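Independent failure reviewer wanted, two-arm laundry handling, Sarpong site

Contract position, four months with a possible extension. Reports to Merike Urbonaitė, head of safety at Trotine. On site at least three days a week.

We are looking for somebody who doesn't believe us.

In December one of our two-arm stations closed a gripper on a technician's sleeve while she was reaching for a shirt. The arm kept pulling after the stop was pressed. She got her arm out of the sleeve and was bruised at the wrist. The log says the stop took effect in 184 milliseconds. Three people in the room say it was a good deal longer than that. Our supplier for the arm controllers, Venard, sent a four-page letter explaining that the log is correct. We have read the letter several times and we are not convinced, but we are also not the right people to settle it. We wrote half of the software involved.

Since then the station has been running at reduced force with nobody allowed inside the taped line while the arms are powered. That is a rule on a sheet of paper. We'd like to know if it is worth anything.

The job is cloth. Arms pick garments out of a basket, hold them up by an edge, pass them across and lay them down. Cloth is a bad material for this kind of safety work because a gripper that has caught a sleeve with an arm in it reads much the same as a gripper that has caught a heavy sleeve. The force limit was set by Gakero, who did the original risk assessment, from tests with rigid parts. We only found that out when we asked for the test sheets.
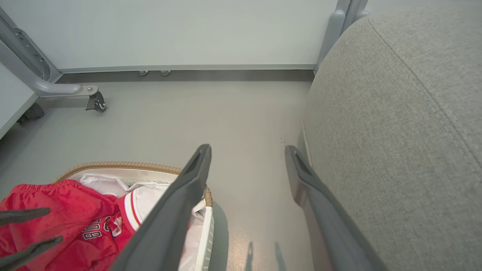
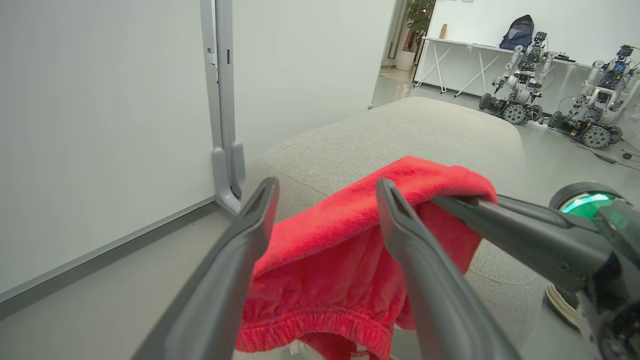
Is the station still in use?
It is, at the lower force setting, and the reviewer can have it shut down at any time without asking a manager first.

What you would do

Go through the 571 fault entries recorded at the station and decide which ones were faults. A lot of them were closed with the word "resolved" and nothing else. Gediminas Kairys looks after the log and will give you the raw files, including the ones from before the log format changed.

Time the stop yourself, with your own equipment. Please don't use ours. We want the delay measured with an empty gripper, with light cloth, and with cloth under tension between two arms. That last case was left out of the Gakero assessment entirely.

Read the risk assessment and mark what you would not have signed.

Interview the technicians without their supervisor present. Hajar Berrada was running the station in December and has agreed to talk to you, on the condition that she sees her own part of the report before it goes out.

Write a report. It goes to every person who works at the station on the same day it goes to management.

What we need from you

Five years or more in machine safety, accident investigation or industrial controls. Robot experience is useful. A background in presses, balers or textile machinery would interest us just as much, and possibly more — people from those trades tend to assume the guard has been taped open.

You should be able to read a controller log and know when a timestamp was written by the thing being timed.

You must have no paid work with Venard or Gakero in the past three years. We will check.

We don't need enthusiasm for automation. The last outside consultant had plenty of it and gave us 800 lines of spreadsheet in which every risk came out green.

Pay and terms

$400 a day, paid every two weeks, plus travel and one return visit after the report is finished. The fee doesn't depend on what you find. If we disagree with a finding, our reply is attached at the back and your text stays as you wrote it. This is in the contract, so ask to see that page before you sign.

How to apply

Send a résumé and one past report, with names removed if you have to. Include one where you were wrong about something, if you have it. No cover letter. Applications go to Ieva Tamošiūnaitė in the Trotine office, and she will also arrange a visit to the station for anyone on the short list. Visits start at 9 a.m. and take most of the morning. Closed shoes, no loose sleeves.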